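Ticket 386: left gripper drops out during power strip task
Product: Jeltent hand-held gripper pair
Site: Grendberg, bay 6
Status: Closed, monitoring
Opened by: Shirin Naseri

Problem as reported

The left gripper stops sending its opening width partway through a take. The recorder keeps running and shows no warning. On playback the right gripper moves normally and the left one sits at its last value until the end. The first bad takes came from the power strip task, and the older pick and place recordings from the same bay look fine.

We recorded 200 takes in September before anyone checked the left channel. 21 of them have the fault. All 21 have been pulled from the set.

What was tried

Restarted the recorder and both grippers. Fault came back the same afternoon.

Updated the left gripper to the firmware Kurov sent over. No change.

Swapped the ports at the recorder end. The fault stayed with the left gripper, so the port is good.

Left the left gripper lying still on the board and recorded for an hour. No dropout. Did the same with it held in the hand but not moved. No dropout either.

Repeated the task by hand at normal speed, with the jaws turned in toward each other over the board and the strip on the right-hand side. Dropout on the fourth try, while the left hand was reaching across.

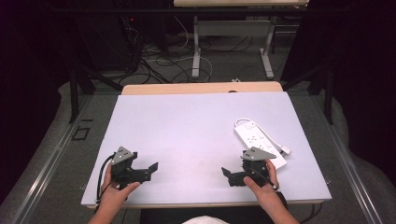

Zarei wrote back that the same thing had happened on their pair and that the cable was to blame: it bends hard where it leaves the housing when the wrist turns inward, and after enough turns the data line opens for a moment. Power stays up, so the gripper never reports itself as disconnected. They suggested wiggling the cable near the housing with the jaws open and watching the live value.

Did that at 3:40 pm. The value froze on the second wiggle and did not recover until the gripper was restarted. Repeated it with the right gripper and could not get it to freeze.

Fix

Replaced the left cable with the spare. Added a loop of slack and a soft tie so the bend is spread over a longer length. Ran the wiggle test again, no freeze. Ran the power strip task until the end of the shift, no dropout.

The recorder now stops the take if either width value stays exactly the same for six seconds while the gripper is moving. This should have been there from the start. The threshold is in the bay settings file if it needs to be raised for slow tasks.

Still open

The right cable is the same age and has not been replaced. A new one is on order. Until it comes, do the wiggle test on both sides before the first take of the day and write the result in the bay log.

Comments

tmk_bench
Had this on an older pair. We lost a lot more than 21 takes. The soft tie helps, but check it now and then because ours slid down.

Orla
Does the six second stop trigger when the jaws are held closed on something? We hold a plug for longer than that.

Shirin Naseri
Yes, it can. Raise the threshold for that task. I set ours to 21 for long holds.

Contact support desk | Copyright Grendberg | Back to top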